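Prulent Greifset G2 im Test: zylindrisches Werkzeug, Formkörper, Referenzaufgaben
17.11.2022

Prulent verkauft das G2 als Einstiegspaket für Lehrwerkstätten und kleinere Labore, die bereits einen Roboterarm besitzen. Der Preis liegt bei 1.496 Euro netto. Enthalten sind das Werkzeug, die Klemmschelle, ein Satz Formkörper sowie eine Softwarelizenz für 2 Arbeitsplätze. Arm und Lochplatte sind nicht Teil des Pakets. Unser Exemplar kam über den Händler Westureck und war seit April im Einsatz.

Montage

Das Werkzeug wird über die Schelle am Flansch geklemmt. Das angegebene Anzugsmoment ist einzuhalten, bei zu geringem Moment verdreht sich der Schaft unter seitlicher Last. Eine mechanische Verdrehsicherung fehlt. Nach jedem Lösen muss der Werkzeugmittelpunkt neu eingemessen werden. Die mitgelieferte Routine arbeitet zuverlässig, verlangt aber die manuelle Eingabe der Werkzeuglänge. Die deutsche Anleitung nennt die Länge ohne Schelle, die englische mit Schelle. Maßgeblich ist die englische.

Formkörper und Unterlage

Geliefert werden Körper in Rot, Gelb, Grün und Blau, darunter Stern, Herz, Zylinder, Würfel, Sechskant- und Dreieckprisma. Die Oberseiten sind fein geriffelt. Für die Farberkennung ist das günstig, Glanzstellen traten kaum auf. Als Unterlage diente ein helles Ahornbrett auf blauer Lochplatte. Bei blauen Teilen ist dieser Untergrund der nackten Platte klar vorzuziehen, die Segmentierung verwechselte dort regelmäßig Würfel und Hintergrund.

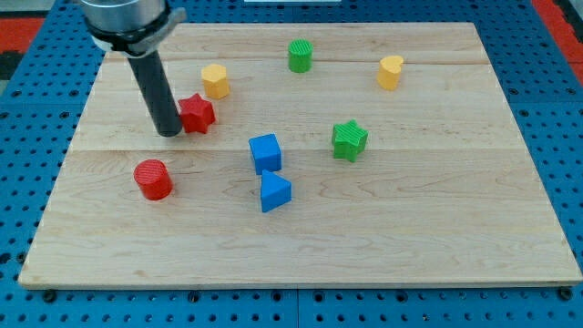 Messergebnisse

Gefahren wurden 300 Zyklen der Referenzaufgabe »Anfahren und Versetzen«. In 124 davon war der Stern das Zielobjekt. Sämtliche Abbrüche entfielen auf diese Gruppe, meist durch falsch geschätzte Drehlage. Zylinder und Würfel liefen ohne Befund. Eng stehende Körper erkennt die Software als getrennte Objekte, sofern die Farben abweichen. Bei gleicher Farbe empfiehlt sich ein größerer Abstand.

Software

Die Oberfläche ist nüchtern und schnell. Protokolle lassen sich als CSV ausgeben, Zeitstempel allerdings nur in ganzen Sekunden. Für Taktzeitanalysen reicht das nicht. Eine Programmierschnittstelle ist vorhanden, die Dokumentation dazu lückenhaft.

Bewertung

Mechanik: gut, Abzug für die fehlende Verdrehsicherung
Formkörper: sehr gut
Software: befriedigend
Dokumentation: ausreichend

Für Ausbildungszwecke ist das G2 geeignet. Wer Taktzeiten auswerten will, benötigt eine externe Zeiterfassung.

Ähnliche Beiträge
Baven Lochplattensystem: Ebenheit und Raster nachgemessen
Obradović Klemmschellen im Vergleich
Werkzeugmittelpunkt einmessen: drei Verfahren
Westureck: Lieferzeiten und Ersatzteilversorgung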